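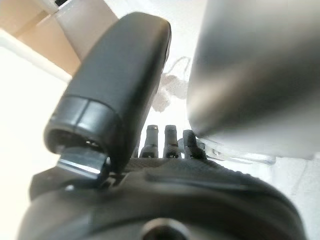
The arm stopped at night, and in the morning it would not open its hand.

Retno Teoh was the first to find it. She had worked at Grestthorpe since August, and she knew every sound of the line, so the quiet bothered her before she saw anything. On the screen there was one short message, GRIP FORCE HIGH, and a number, 117. The limit was 40.

"Don't touch it," said Darmawan Pillai from the door. He still had his coat on.

"I was not going to touch it."

"You were looking at it like a person who is going to touch it."

She put her hands in her pockets. He walked to the wall, turned the red switch and hung his own padlock on it. Then he gave her the second padlock, and she hung hers beside his. It was a small thing, but she had asked for her own lock three times, and this was the first day he had one for her.

They worked slowly. Darmawan held the lamp and Retno bent down until her cheek was almost on the wrist of the machine. It still held its last piece, and she could feel with the thin gauge that there was no play at all, on either side.

"The spring is loaded," she said. "If I free the finger now, it will jump."

"How far?"

"Far enough for my thumb."

He was silent for some time. Two winters ago, on the old Maneck line, Aisyah Yeoh had freed a finger just like this one. She worked in the office now, and she signed the delivery papers with her left hand.

"So we let the pressure out first," he said. "From the back. And we write it down, so the night shift reads it."

"They will not read it."

"Then write it large."

The valve took her a quarter turn, then another one. The air came out with a long, tired noise - she thought of her grandmother sitting down in a chair - and the finger moved back by the width of a coin. Retno did not take the piece. She waited until Darmawan had looked at the gauge, and then she looked at it herself, and it said zero both times.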